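General Discussion > Home Automation > Can any of them do chores yet?
Page 3

gruntwork40
Every few months somebody tells me the housework robot is nearly here. My brother-in-law sent me the Conora clip in August, the one where it folds a towel. One towel. Then the clip ends. Has anyone seen a machine do an entire boring job in a real house with no cuts?

mekonnen_a
Depends what you call a job. My vacuum does the floors daily and I haven't pushed one in years.

gruntwork40
Floors don't count. A vacuum bumps into stuff until the battery quits. I mean pick up, wipe under, put back.

shopfloor_siz
We trialed a Buviteck arm at work for packing picture frames. The quote had it at 429 frames a shift. It was fine as long as every frame came in face up, same size, same spot. Give it a different size and somebody had to walk over and reset it. I went back to packing by hand and so did the other guy.
– Sizwe Mtshali

mekonnen_a
So it worked and your line was messy. That's a line problem.

shopfloor_siz
Come see a line that isn't messy. I'll wait.

tallowbee
I'm with Sizwe. Flat things on flat tables are the worst. You and I slide a fingernail under the edge or drag it to the corner and tip it up, no thought at all. Two stiff fingers can't feel whether they have the frame or the glass.

mekonnen_a
They learn it from people now, though. You do the job yourself holding a pair of grippers and the machine gets trained on what you did. That's a big change from programming every move. Shi says their tidying model was built on 2,302 demos.

gruntwork40
And how many different houses? My guess is it was one table.

mekonnen_a
No idea. Fair question.

tallowbee
This is the stage it's all at, as far as I can tell. A person has a gripper in each hand, one at either side of a "Love of Nature" print lying flat on a table, and the person is still supplying the brains. Call me when the person goes home.

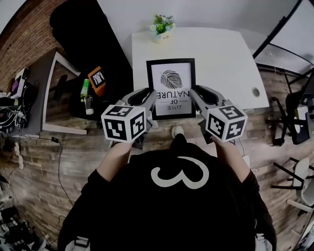 Reply #11
mekonnen_a
Somebody has to show it first. You didn't come out of the box knowing how to hang a picture either.

Reply #12
gruntwork40
No, but I learned on one wall and could do the next one. Clikik wants a monthly fee for a thing that has to be taught my kitchen from scratch. For that money I'll wipe my own counters.

Reply #13
shopfloor_siz
I'd take one that only did the bathroom. Slowly, even – I'm at work all day.

Reply #14
mekonnen_a
On that we agree. I still say you'll all own one before my vacuum dies.

Reply #15
tallowbee
What model vacuum? Mine eats socks.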